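The Left One

A short story
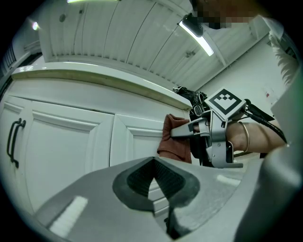

By R. Mousavi
Fitter turned part-time storyteller, Pavatstead

The left one had been dropping things again, and I'd been told it was the software.

It is always the software until someone gets a screwdriver out. Stevel had sent us the pair of hand grippers in January with a laminated card that promised 1000 hours between services. I kept the card in my top pocket so I could look at it when I needed cheering up. The counter at the end of the long room said 981, and the left one could no longer hold a towel.

"It held one this morning," she said.

"For how long?"

She didn't answer that. She had the right one on already, jaws shut on the brown towel, arm straight out, her bangle slipped down to the wrist. The right one never gave any trouble, and I trusted it less for that.

I ran my thumb down the pad on the left finger. Black rubber, ridged, with a V down the middle like the tread on a bicycle tyre. The Stevel people were very proud of the V. It was meant to draw the cloth in towards the centre. I pressed my nail between two of the ridges and it came out with a grey paste on it, lint and hand cream and whatever else comes off towels.

"When was this last cleaned?"

"It cleans itself," she said. "It's on the card."

I took out the card. It was on the card.

I worked the pad loose from the finger, which took a while because someone before me had glued it. You're not supposed to glue them. There is a lip all round that snaps into the housing, and if it won't snap then something is bent, and if something is bent then glue is only a way of leaving it for me. I scraped the old stuff off with a plastic spatula from the drawer. Under it was a hairline ridge where the seat had been knocked, and I took that down with the fine paper, 2 strokes and a look, 2 strokes and a look.

The screen on the wall at Wivia, where they watched all this from, sent us a message while I was doing it. Grip confidence was excellent, it said. The finger was in my lap with no pad on it.

"Shall I tell them?" she asked.

"Let them enjoy it."

I washed the pad in the sink with washing-up liquid and an old toothbrush. That wasn't on the card either. I dried it on my shirt and pushed it home, and it went in with a click I felt in my teeth. Then I closed the left one slowly on the hanging end of the towel and told her to pull.

She pulled. The cloth came tight between us and stayed there. She leaned back a little and it still stayed.

"So it was the software," she said.

The message came through before I'd put the spatula away. Wivia had pushed an update at 7, it said, and could we confirm that the problem was resolved.

I wrote back that it was. Then I wrote "toothbrush, weekly" on the back of the card and put it in the drawer with the glue.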